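Reading time: 4 minutes

Why Is a Towel So Good at Drying Things?

Grab the nearest bath towel and put your nose right up to it. Closer! Do you see all those tiny loops? Each one is a little bridge of thread that pops up out of the cloth and dives back down again. A cloth made this way is called terry cloth, and it is one of the cleverest things in your whole house.

Now pick up a bedsheet, or the front of your T-shirt. It's flat, right? You can soak up a spill with a T-shirt (please ask first), but it fills up fast. A towel keeps on drinking and drinking. So what is going on in there?

Thirsty threads

Most towels are made of cotton, and cotton comes from a plant. The fluffy part of the plant is a big puff of thin hairs called fibers. Spin lots of fibers together and you get thread, which people also call yarn.

Water likes to cling to cotton. It also likes to climb! If you dip one corner of a paper towel in a cup of water, you can watch the wet part creep upward all by itself. The water is squeezing through the tiny gaps between the fibers, pulling more water along behind it. Scientists call this capillary action. You can call it the water climb if that's easier to remember.

A flat cloth has gaps too, but a looped cloth has many more places for water to go. It can soak into the loops, and it can hide in the spaces between the loops. Stretch out all those loops in your mind and you'll see that a towel is holding much more thread than it seems to.

Two sets of yarn, one sneaky trick

To weave any cloth, you need threads running up and down (the warp) and threads going side to side (the weft). They go over and under each other, like the strips in a paper place mat.

Terry cloth needs one more set. The extra warp threads are left slack, so they have some wiggle room. When the loom pushes the weft threads up tight, the slack threads have nowhere to go, so they bulge out into loops. Isn't that neat? The machine makes a whole row of them in one push.

Why blue towels look so blue

Color does something fun on terry cloth. Every loop has a bright side where the light lands and a dark side where it doesn't, so even a towel that is all one color has hundreds of little shadows in it. Bunch it up into a mound and you get big shadows in the folds as well.
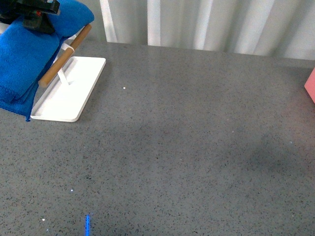
Zostano, Issue 18, page 4

A royal blue towel on a speckled gray counter is a good place to practice your texture eyes. The towel is soft and loopy. The white tray beside it is flat, and the wooden dowel is round. And the curtain at the back is cloth too, but it hangs in pleats, so its shadows are long stripes and not tiny dots.

Try this: the towel test

You will need:
an old terry towel or washcloth
an old T-shirt or other flat cotton cloth
a tray with a rim
a spoon and a cup of water

Fold each cloth until both are the same size, about as big as your hand. Lay one at each end of the tray. Drip one spoonful of water onto the towel, then one onto the T-shirt. Watch how the wet patch spreads on each one, and keep going, a spoonful at a time, until a puddle leaks out from underneath. Write down your spoonfuls!

Which cloth leaked first? Was it the one you guessed?

If you still have some water left, try it again with a towel that has never been washed. New towels are sometimes coated with softeners that make them feel silky in the store, and water can roll right off. After a few washes the coating is gone and the loops get thirstier.

Words to keep

Fiber – a very thin hair of cotton, wool, or something else that can be spun.
Warp – the threads that run the long way on a loom.
Weft – the threads that go across.
Pile – all the loops standing up on top of a cloth. Velvet and carpet have a pile too, so go feel those next!

More from the Fabric Shelf
How Does a Zipper Know Where to Go?
The Mallet Guide to Knocking Wooden Pegs Together
What Makes Wool Itchy?
Kondine Corner: Fold a Paper Loom
Savora Kitchen Lab: Sponges, Bread, and Other Things With Holes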